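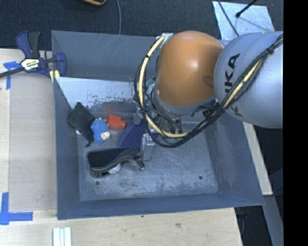 February, evening. Reading room of the Simard Library.

The inventory of the Nakau bequest was resumed at 8:30 this morning and continued, with one break, until the building closed. Boxes 12 through 19 have now been opened and listed. The bequest was received as 1369 items according to the deed. Our own listing stands at 677, and I do not expect the two figures to agree when the work is complete, as the family counted each letter and its envelope separately.

Box 14 held the correspondence with the Flolska Choral Society, which had been assumed lost. There are 154 letters, most in good order, tied in bundles by year. Two bundles show old water staining along the fold and have been set aside for Mr. Tai. I recorded the first and last letter of each bundle and left the ribbon in place.

Mr. Zuccaro called at noon regarding the public notice. He wishes it to name the donor. The deed requires that the donor not be named until the listing is signed, and I informed him of this. He accepted the point, though with some reluctance, and asked for a draft by the end of the month.

Chin-lung Tai reviewed the storage order in the afternoon. Brikard can supply about 50 acid-free folders from stock - the remainder will follow when their next shipment comes in. He recommends that the letters be given priority and the printed programs wait. I agree and have entered this in the work plan.

The heating in the lower stacks was off again from two o'clock. A written request has been sent to the building office, the third this winter.

Remaining for tomorrow: Box 20, the two concert ledgers, and a reply to the family concerning the missing key to the small writing case.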